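4.2 Time of report and time of offense

The Wandcombe burglary file holds 1,119 incidents reported to police over the study period. We removed entries with no usable start time, which left 1,096 for analysis. Each entry carries two times: the earliest the break-in could have happened and the moment the call was logged.

For homes, the gap between the two was often a full working day. A resident left at 7:30 a.m., came back in the evening and found a door forced. Assigning such a case to the time of the call would place it after dark, when it may well have happened before noon.
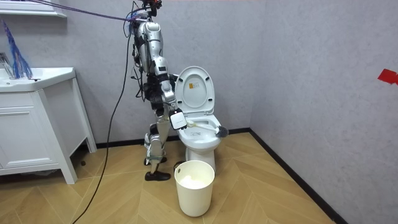 We therefore spread each case evenly over the hours in its window, following the method set out in Section 3. Shops and storage units were treated the same way, though their windows usually ran from closing to opening. Cases with an alarm record kept the alarm time.

The Maldonado district needed separate handling. Its officers entered midnight whenever a caller could not give a start time, and 11 of the remaining cases there showed this pattern. We kept them in the totals but left them out of the hourly counts.

Figure 2. Humanoid robot in a small bathroom, to the left of the toilet.
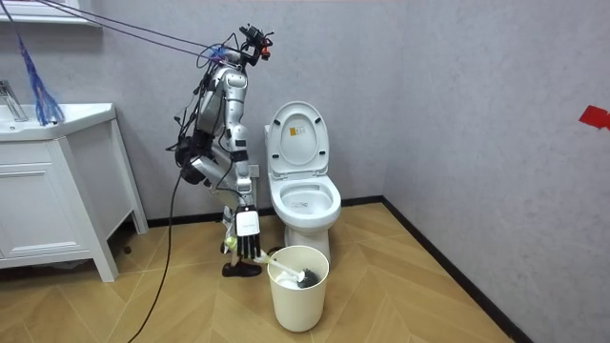 Josefina Villalba
Corresponding author, data and methods

Repeat break-ins were matched by street address. Two incidents were linked if the second fell within 200 days of the first. Apartment buildings were a problem because unit numbers were missing from many of the older reports, and we linked these only when the name of the victim also agreed. The July reports were checked by hand against the paper forms. Spelling errors in street names were the most common fault found.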